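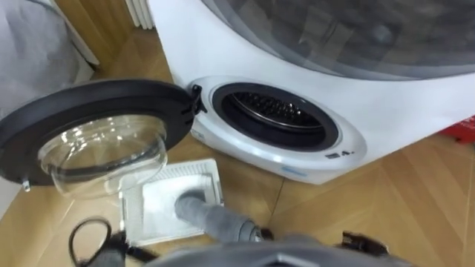
Unit 4: Recording laundry demonstrations by remote control
Drestora practical, Monday session

This handout covers the laundry room block. Read it before you come in. You will work in pairs, one person on the controls and one on the floor beside the robot, and you will swap at the halfway point.

What we are collecting

A demonstration is one complete run of a task, driven by a person, with the camera views and joint positions saved together. The learning program later tries to copy what the arms did given what the cameras showed. It has no other source of information about the job. If you glance across the room to work out where the basket is, the program can't do the same, so drive from the camera feeds wherever possible.

The Gratwood set holds 3000 runs across all rooms. The laundry share is 400, and at the last check 282 of those had passed review. Most of the rejected ones failed for dull reasons: a run started before the arms were in the start pose, a view that dropped out, or a label that didn't match the task.

Two kinds of task in this block

Cloth tasks: moving items between the drum and the basket, with the lower machine's door open. Cloth changes shape every time you pick it up, so no two runs will look alike. That variety is useful. Don't try to make the runs identical.

Cleaning tasks: running a vacuum nozzle over the lint filter. The tray is rigid and the mesh is thin. Keep the pressure light and move along the mesh in one direction.

Before you record

1. Open the lower door fully. A half-open door gets bumped by the forearm.
2. Set the basket on the floor within reach of both arms. Move it a little between runs.
3. Check that the cables have slack for the full bend at the knees.
4. Confirm the task name on the Popescu console. Say it aloud to your partner.
5. The floor partner takes the stop button and keeps it in hand for the whole run.

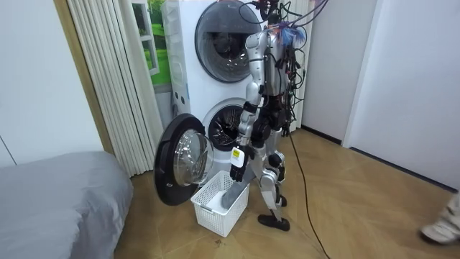
Figure 1. Cloth task, with the grey cloth gripped over the basket.

Driving the arms

Move at a steady pace. New drivers tend to rush the reach and then hover over the grasp, making small corrections. The program learns the hovering as well. If you need to think, do it before you press record.

Bring the hand down over the cloth and close the fingers on a fold. Pinching at a single edge works on a towel but often slips on lighter fabric. If the grasp slips once, try again and keep recording. A recovery is a valid part of a run and we want some of them in the set. If it slips three times, end the run and mark it as a fail.

Release low. Letting go from shoulder height scatters the load and makes the end of the run hard to label. The run ends when the cloth is in the basket and the fingers are open.

Using both hands

Some steps need the two arms close together, and these are harder than they look from the chair. The head view flattens distance, and one wrist will often hide the other. Hold one arm still and move only the second. Changing which arm is moving halfway through is the usual cause of a knock. 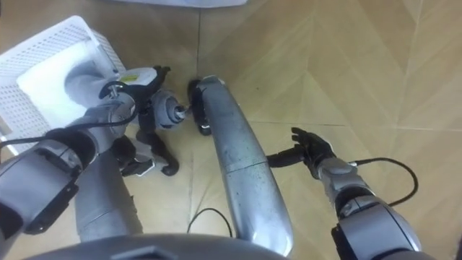
Figure 2. Head view with both arms working near the basket. Note how close the parts at the two wrists come.

If the hands touch, stop, back the moving arm out along the path it came in on, and start the approach again. Don't twist the wrist to get free.

Fixed view and head view

Each run saves a head view and at least one fixed view. The head view is what you drive from. The fixed view is mainly for review, where it shows how the body was standing and where the cables lay. Reviewers use it to check things the driver had no way of seeing.

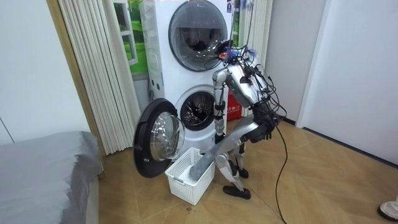 Watch your posture settings too. The basket is on the floor, so the robot has to bend at the knees and tip the torso forward. Lower the body first, then reach. Reaching first puts the arm near the end of its travel and leaves nothing for fine movement.

Labelling

Label each run straight after it ends, while you still remember it. Use the short codes on the Brondard sheet: task, arm used, result. Add a note if anything odd happened, in plain words. "Cloth caught on door rim" is fine.

Runs are cut at 4000 time steps. If you are getting close to that, your pace is too slow or you are trying to do two tasks in one.

To hand in

Ten labelled runs per person, at least two of them cleaning tasks. Include half a page on one failed run: what you saw in the head view, what the fixed view showed, and what you would do differently. Due at the start of the next practical.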